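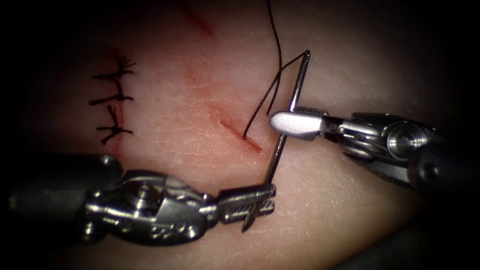 Photo: Plurnbridge Surgical Robotics Teaching Lab. Reuse with credit for coursework.

Unit 6. Rules for dry-lab suturing with two arms: what they say, and what they are good for

Read before the September lab block. Bring the Binden sheet with you, marked up. A clean copy tells me you haven't read it.

Most of you will have met the word "standard" in other courses as something settled, with a number on the cover and a price. In robot-assisted suturing on practice pads you will find very little of that kind. What you will find is house rules, written by labs, copied by other labs, and after a few years quoted as though somebody had tested them. A few have been. I have tried to mark which is which, and where I couldn't find out I say so.

1. What kind of rule is it?

Before arguing about a rule, sort it. I use four bins.

Safety rules protect people. Sharps handling, who may reach into the workspace and when, what the stop button is for.

Equipment rules protect the instruments and the pad. These are often dressed up as safety rules, which makes people obey them, and also makes people tired of safety rules.

Technique rules say how the stitch should be made. Nearly all of them come over from hand suturing and laparoscopic teaching. Some travel well.

Record rules say what must be written down for a run to count. These are the least popular and, in my opinion, the ones with the best case behind them.

The Binden sheet has all four mixed together in one list. Your first exercise (section 7) is to pull them apart.

2. Needle handling

Look at the photo at the top. The left driver has the needle low, near its lower end, just above the pad. The right jaw is against the shaft, about halfway up. The tip is up and in plain sight. Thread runs from the needle into the upper end of the short diagonal incision.

Now read Binden rule 4: "The needle shall be under positive control at all times." Is it, in this picture? I would say yes for the left instrument, which has it clamped. About the right one I would want to know more. A jaw pressing on a needle is contact, and contact can be a brace, the start of a handover or a bump. A still picture does not tell you which. The sheet never defines positive control, and when we asked three groups in last year's class to score the same recordings against rule 4 they gave three different answers. A rule that can't be scored the same way twice is advice. Good advice, maybe.

Our working version for this course:

4a. At least one driver has the needle clamped between its jaws whenever the needle is off the pad.
4b. During a handover, the giving driver does not open until the taking driver has closed.
4c. A needle put down on purpose is called out loud by the operator and logged.
4d. A needle dropped is called, logged and found before anything else moves.

4b looks too obvious to write down. Check your own recordings before you decide that.

Where along the needle to grasp is another matter. Textbooks for hand suturing give a fraction of the way back from the tip, and people will quote it to you with great firmness. It is a sensible starting point for driving the needle through tissue. It says nothing about where to hold the needle while you are turning it or passing it across, and the sheet applies it to the whole procedure (rule 5). I don't mark you down for a low grasp between bites. I do mark you down for driving from one.

3. Thread

Rule 7 says slack is to be "kept to a minimum." Minimum of what? Pull all the slack out and the next turn of the wrist tugs on the stitch. Leave it and you get loops, like the one the thread makes near the needle tip in the photo, where it crosses over itself. A loose loop is harmless until something goes through it. So the thing to check is where the loop is in relation to the tip and the jaws, and rule 7 doesn't ask for that.

Working version: before closing any jaw, the operator can see that no thread lies between the faces. Before moving the needle tip forward, the operator can see that no loop lies in front of it. Both can be checked afterwards from video, most of the time.

On thread that leaves the view at the top: you cannot judge what you cannot see. Write "not visible" on the score form. Don't write "clear."

4. Finished stitches, and what "evenly spaced" means

There are three closed stitches on the vertical incision at the left of the pad, one above another, at fairly regular spacing. They are a decent set to practice scoring on. Note that the knots don't all sit alike and neither do the tails. On the top stitch the ends fan out in a small tuft. The middle one has a compact knot and short tails.

Binden rule 11 asks for "uniform spacing, uniform bite and tails of equal length." Spacing you can measure on the pad with a ruler. Bite too, if you can find both entry points. Tail length is there, as far as I can tell, because it looks tidy and somebody liked it. I have not found a reason given for making the tails match on a practice pad. Tails that are too short do matter, and for that the sheet would need a lower limit, which it lacks.

Please also resist the common habit of scoring the operator from the finished stitches alone. A neat row may have cost five dropped needles. A frayed end may be a poor cut or just that thread. The row is one measure and the recording is another, and we keep them in separate columns.

5. View and lighting

In our set-up the light falls where the instruments meet and drops off hard toward the corners. You can see it in the photo: center bright, upper left and lower right close to black. Rule 2 requires "adequate illumination of the operative field." Adequate passes everybody.

We ask for something that can fail. With both instruments at the working incision, the operator must be able to name which jaw is holding the needle, point to the needle tip and follow the thread from the needle to the pad. If any of those can't be done, fix the view first. The shafts may fade into the dark for all I care. Shafts do matter when they are about to cross, and there the screen is a bad guide - watch the arms themselves, or have your partner watch them.

6. Where automation comes in

The second half of the block uses the Qudah controller, which can carry out parts of a stitch on its own while you supervise. The supplier's guidance has a good deal to say about supervision, mostly that there should be some. Our rules are narrower.

One person supervises and does nothing else. No note-taking, no talking to visitors.

The supervisor states before the run what would make them stop it. Two conditions at least, written down. "If it looks wrong" does not count as a condition.

A run that was stopped stays in the record as a stopped run. It is not deleted and repeated.

That last rule has history behind it. When we went through the Jirby archive, a shared set of practice runs from several teaching labs, we had 3,387 recordings to work from. Of these, 796 had a completed score form of any kind. In 357 of the scored runs we could tell from the form whether a person or the controller had been moving the needle. For the others we were guessing. You will see success rates quoted from archives like that one, to a decimal place. Ask what the stopped runs were filed under, and if the answer is a shrug, treat the rate as a rate for runs somebody chose to keep.

I would say the same of any claim that a controller "meets" a suturing standard. Which one, scored by whom, from what? If the scorers knew which runs were automated, that belongs in the first paragraph and it usually turns up in a footnote.

7. Exercises

Due at the start of the second lab session. Typed, two pages at most.

(a) Sort all the Binden rules into the four bins in section 1. Some will go in more than one. Say which, and say which bin you would keep them in if you had to choose.

(b) Pick a rule that you and your partner score differently from the same recording. Rewrite it until you agree. Hand in both versions and the scores.

(c) For the photo at the top, list what rules 4 to 7 would need you to know that a still picture can't give you. I expect this list to be longer than most people make it.

(d) Find one rule you think should be dropped altogether, and make the case against it in a paragraph. "Everybody ignores it" is a start, but I want the case for why ignoring it does no harm.

8. Housekeeping

Needles are counted out and counted back in by both partners, each signing. This one is a real safety rule and I have no sceptical remarks to make about it.

Hands stay out of the workspace while the arms are live, including to pick up a needle. Pause, say "paused," wait for your partner to say it back, then reach.

Used pads go in the tray by the door with your group number on the underside. Don't throw them out. We measure spacing from the pad and not from the video, and every term a group loses marks over this.

Score forms are on the shelf under the monitor. Old forms have a single box for "needle control" and should be recycled if you come across them.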